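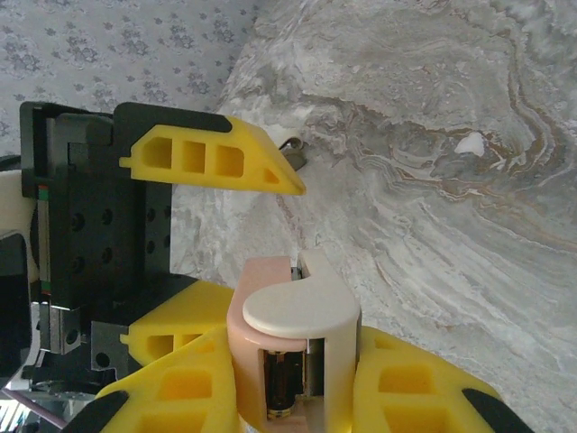 Fachbereich Bauwesen · Projektgruppe Naturstein im Innenraum

Hält die Imprägnierung, was sie verspricht?
Projektbericht von Yiran Hou und Ilaria Bellini, Stand 25. März 2024

Hersteller von Steinpflegemitteln werben gern mit Zahlen. Für Plillum, die Imprägnierung in unserem Projekt, nennt das Datenblatt einen Fleckschutz von 96 Prozent. Wovon 96 Prozent, steht dort nicht. Auf Nachfrage bekamen wir eine Broschüre mit demselben Satz.

Wir haben deshalb selbst geprüft. Der Steinbetrieb Granbridge überließ uns Reststücke aus Kalkstein und Granit, die wir auf 30 Probeplatten zugeschnitten haben. Die eine Hälfte wurde nach Anleitung imprägniert, die andere blieb roh. Aufgetragen wurden Rotwein, Kaffee, Speiseöl und Zitronensaft, jeweils mit 30 Minuten Einwirkzeit. Danach wurde mit lauwarmem Wasser abgewischt und bei gleichem Licht fotografiert.

Beim Kalkstein war der Unterschied bei Öl und Kaffee deutlich. Der Zitronensaft hat dagegen beide Hälften angeätzt, und zwar so ähnlich, dass wir die Platten ohne Beschriftung auf der Rückseite nicht hätten zuordnen können. Überraschend ist das nicht, eine Imprägnierung verändert den Kalk im Stein ja nicht. In der Werbung ist trotzdem von "Schutz vor allen Küchenflecken" die Rede.

Beim Granit fanden wir fast gar keinen Effekt. Die rohen Platten ließen sich ebenso gut reinigen wie die behandelten - zumindest die dichte, dunkle Sorte, die wir hatten. Ob man dafür ein Mittel kaufen muss, darf bezweifelt werden.

Auch unsere eigenen Ergebnisse sollte man nicht überschätzen. Die Auswertung der 543 Fotos erfolgte nach Augenmaß, und bei den schwachen Rändern waren wir uns öfter uneinig. Ein Farbmessgerät stand nicht zur Verfügung. Zur Haltbarkeit können wir nach so kurzer Zeit nichts sagen. Im Mai wollen wir die Kalksteinplatten noch einmal prüfen, dann nach wiederholtem Wischen mit Allzweckreiniger.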